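Household and Shop-Floor Chores: What Machines Can Do So Far
Course handout, unit 4. Revised Oct 28, 2020

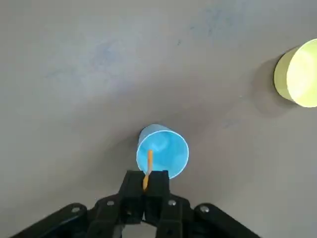
Can a robot clear and set a kitchen table without help yet?

Under fixed conditions it can do most of the steps, but it can't be left to do the whole job in an ordinary home. Single moves are fairly dependable when the objects are known and the lighting is steady. Chains of moves are much less so, and a table is a long chain.

1. Terms

A chore is a job with a stated end condition: cups on the shelf, sticks in the cup, bolts in the tray. A step is one pick, one carry or one release. A run is one attempt at the whole chore, from the start signal to the point where the machine stops or a person steps in. Keep these apart in your lab reports. Many published success rates are per step, and readers take them as per run.

2. Why small objects are hard

Putting a thin stick into a cup, or taking it out, looks like a trivial job. For a two-finger gripper it raises several problems at once. The contact area is small, so the stick can pivot between the fingers. The fingers have to come close to the rim, and a light cup moves when it is touched. In a view from the wrist, the fingers themselves can hide the point of contact.

Pose matters too. A cup standing upright and a cup lying on its side need different approaches, and a planner that has only seen the first will often reach for the second in the same way. Marks and shadows on the work surface add false edges. Filtering them out is easy on one table and tedious across many.

3. Compounding error

Suppose each step succeeds with probability p, and steps are independent. A run of n steps then succeeds with probability p to the power n. For p = 0.95 and n = 6, the result is 0.735. In words, a machine that looks nearly perfect on single steps fails more than a quarter of its six-step runs.

Independence is a convenient assumption and usually wrong. A bad grasp makes the next release worse. On the other hand, a machine that can detect a failure and retry will do better than the formula says. Work out both cases before the next session.

4. Course data

The Kollo bench log holds 1,996 steps grouped into 152 runs. Step records give the object class, the start pose, the grasp width and the outcome. Run records give the end condition and whether a person stepped in. The Dokis set uses the same format but was recorded on a parts-sorting line, with bins in known places. Do not pool the two. The task mix differs, and an average over both describes neither.

Note on Urkell: the simulator treats cups as rigid bodies with uniform friction. Results on tipping should be checked on the bench.

5. Home and shop floor compared

Shop floors are engineered around the machine. Parts arrive in the same tray, fixtures hold them still, and people stay outside the cell. The Szekeres line, covered in unit 3, is typical: the arm repeats one motion well, and most of the cost went into the feeders.

A home offers none of this. The cup may be glass or plastic, full or empty, near the edge or under a towel. People walk through. The machine also has to be cheap, quiet and safe to touch, which limits force and speed. Folding, wiping and loading a dishwasher have all been shown in labs – usually slowly, and with a person close to the stop button.

6. Exercises

Find the value of p needed for a six-step run to succeed 90 percent of the time.

Repeat with one retry allowed per step, assuming that every failure is detected.

Using the Kollo log, compare step success for upright and tipped cups. State how you treated runs in which a person stepped in.

Write the end condition for "clear the table" so that two graders would agree on it. Keep it under a page.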